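Filed under: Home, Gadgets, Opinions I Will Regret

OK, thread time. People keep asking me if a machine can do the dishes yet, and I keep giving a rambling answer at parties, so I'm going to ramble here and then just send everyone the link.

Short version: sort of, slowly, and please don't cancel your dishwasher order.

I spent a big chunk of last year on the floor at Mallet, where we had arms packing small parts into trays. Same part, same tray, same spot, all day long. They were great at it! I'd put one of those arms up against me after lunch any day of the week.

Then my cousin sees a clip of one and goes "so when does it come do my kitchen." And I get it, I really do. A tray and a sink look like the same kind of problem. Pick thing up, put thing down.

But think about your own sink for a second. When was the last time it looked the same two nights running? Mine has never once repeated itself. There's always a lid I don't remember owning.

The bowl is the easy part, and the knife is what gets me. You and I grab a butter knife off a rim without looking, and we tip it a little so it doesn't slide. To plan that from scratch you have to know where it balances, how hard to pinch and what it might knock into on the way up. 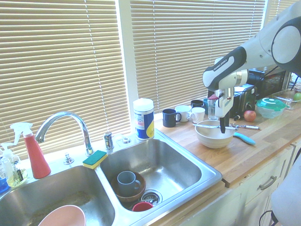

Bowl first or butter knife first? I vote knife. Also, somebody is a serious mug household.

Look how many separate jobs are sitting around one double sink, by the way. A mug inside a bowl. A fork flat on the counter, and if you've ever tried to pick up a flat fork in oven mitts you know what I'm talking about. Clear glass and clear plastic, which cameras have a terrible time with. And shiny steel under half of it.

And then there's the deciding, which I think people skip right over. Does the apple get put away or is that where the apple lives? Is that mug by the window dirty or just parked? I've been married for eight years and we still don't agree on this stuff.

Anyway, numbers, because someone will ask. A little outfit called Trotau did a kitchen demo I got to stand next to, and I timed it on my phone like a weirdo. Clearing one place setting took 32 minutes. I can do it in about one if I'm annoyed.

BUT. It didn't break anything, and it got the fork on the second try, and I was cheering out loud for a fork. So I'm not a hater.

Someone in my replies says Prodix claims 70 percent on "general tidying." Cool, great, what's in the other 30? If it's socks, fine. If it's my good glasses, we need to talk.

That's the thing about shop work too. At Mallet a dropped part went in a bin and we moved on. We could drop a few out of every 500 and the day was still a good day. I don't have 500 mugs.

What I think shows up in real houses first: one chore, one spot, set up the way the machine likes it. Loading a rack, say, if you leave the dishes on a certain mat and don't stack them. So you're doing part of the chore for it, which, yes, my kids have tried that deal on me already.

And price, ugh. I asked Vender for a quote on a used arm, just the arm, for my garage, and I closed the email and went and washed the dishes by hand.

Going back to see the Trotau people in June. They say it's quicker now and that it can handle a wet sponge, which I will believe when I see it squeeze one. I'll post the time, same phone, same timer.

If you've got one doing any chore at home that isn't vacuuming, reply and tell me what it does and how often you have to rescue it. Videos very welcome, and please leave the boring parts in!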